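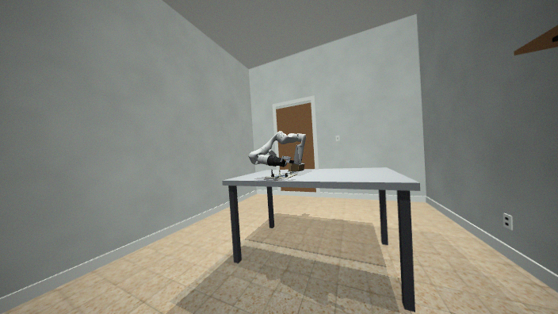

Wenow Opens Orders for Dasta Virtual Work Cell

Wenow on Tuesday opened orders for Dasta, a simulated work cell that lets small manufacturers set up and test robot arm tasks on a computer before buying hardware. The package includes a furnished room, a table, a jointed white arm with a two-finger gripper, and a tray that users can load with their own part models.

Dasta ships with 57 ready-made tasks, most of them short pick-and-place jobs. Users can move the tray, change its angle, add blocks and run the same task again from the new layout. A standard license costs $227 per seat per month. New customers can try the full version for 60 days.

"Our customers wanted to see how an arm reaches across a bench the size of theirs," said Ryota Hirose, product manager at Wenow. "They can check that in an afternoon and change the layout as often as they like." 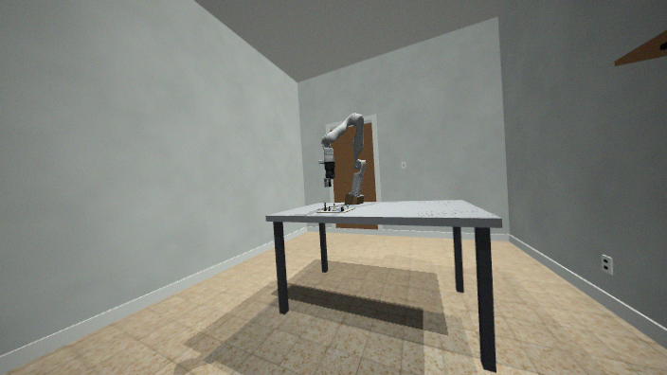

Dasta work cell with the gripper above the tray.

Parts supplier Michalík used an early version for seven weeks to plan a sorting station. "We changed the tray position several times before we ordered a table," said Silviu Crăciun, who led the work there.

Dasta is sold directly by Wenow and through its reseller Flulletti. Orders placed before December include setup help by phone.

Recent releases
Wenow Names Flulletti as Reseller
Dasta Early Access Program Adds Block Stacking Tasks
Wenow Extends Phone Support Hours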